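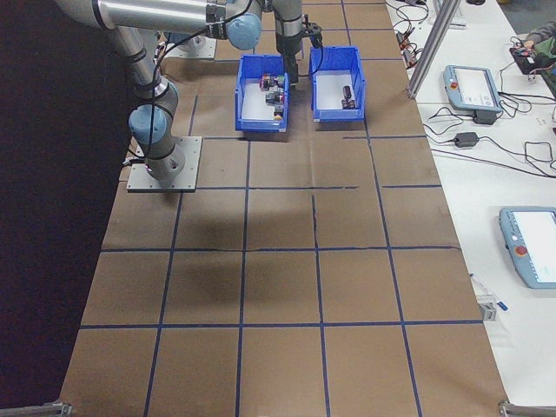 Brown paper, blue tape, blue bins. The sorting table as of this week.

Filed under: Shop Talk > Bins, Benches & Small Parts

gridlock_81
Okay, I finally papered the long table like everybody in the October thread told me to. Kraft paper off the big roll, blue tape in a grid, and the open-front bins sit right on the squares. I'm working through a carton of leftover panel parts from the Laing job (268 pieces, buttons and contact blocks mostly) and I'm already so much happier than I was with the bare top! My question is how you all split up the small stuff. By type? By color? By what it plugs into?

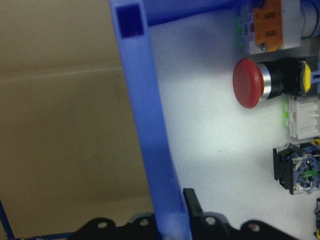

tapeandtwine
By type, always. I tried color for a whole winter at the Emley shop and it was a mess, because a control part is never one color. Take a mushroom button – the cap is red, then you've got a chrome ring, a black body and a yellow collar. Where does that go? Red? Black? I'd have one person hunting in one bin and me hunting in the other. Buttons with buttons, terminal blocks with terminal blocks, done.

Udier_Dan_no_more
Gonna disagree. Type is fine until you have to build something, and then you're walking to six bins for one panel. I kit everything. One bin per job, all the pieces for it in there together, and I don't care if it looks like soup. Also, I'd drop the tape. It lifts at the crossings and then small parts catch on it.

gridlock_81
Mine hasn't lifted yet, knock on wood, but I did press it down with a roller. And I like the squares! I can say "third row, by the edge" and find a thing again. Kitting sounds great for someone who knows what the next job is. I don't, so for now I've got

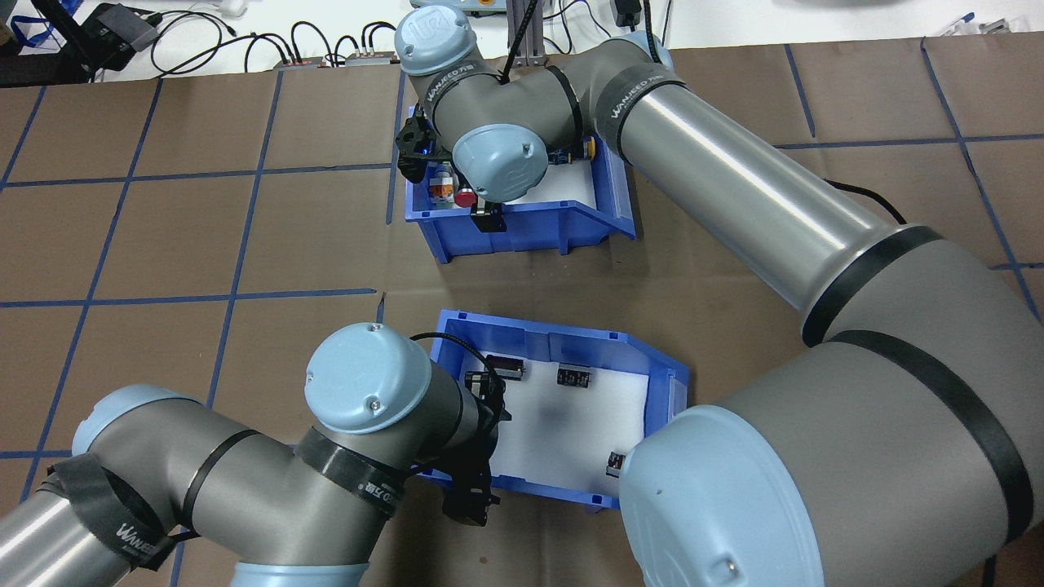

two bins going at a time, one for pieces I've checked and one for pieces I haven't, and whatever is left at the end of the day gets a sticky note. Slow but I haven't mixed them up since I started.

tapeandtwine
See, that's a third system and now I kind of want to try it. Do you line yours? I put white foam in all of mine and small black parts are so much easier to spot on it.

Udier_Dan_no_more
Foam I'll agree with. The Grunduvlow liners are too thick though, they eat up half the bin. Get the thin sheet and cut it yourself. 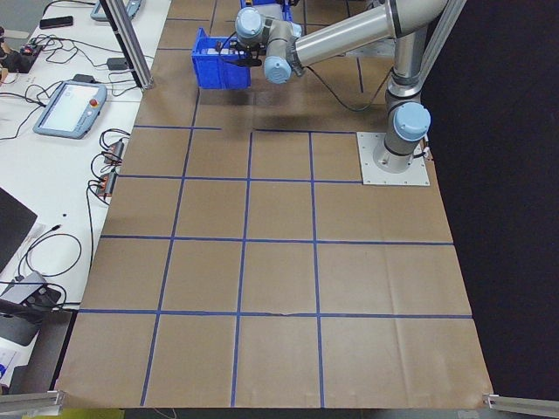 Re: Laying out the grid

papercut_annie
Since a couple of people messaged me about how to do the paper:

1. Roll it out the night before so the curl relaxes. You'll still get some wrinkles, I always do.
2. Let the front hang over the edge of the table. I used to trim it flush and it tore every time I leaned on it.
3. Long tape lines first, then the crosswise ones. Two people is better than one.
4. Replace the whole sheet when it gets grubby. Patching looks awful.

Udier_Dan_no_more
Or just buy a mat.

papercut_annie
I have a mat. The cat has the mat.

Contact the moderators | Copyright 2020, posts belong to their authors | Back to top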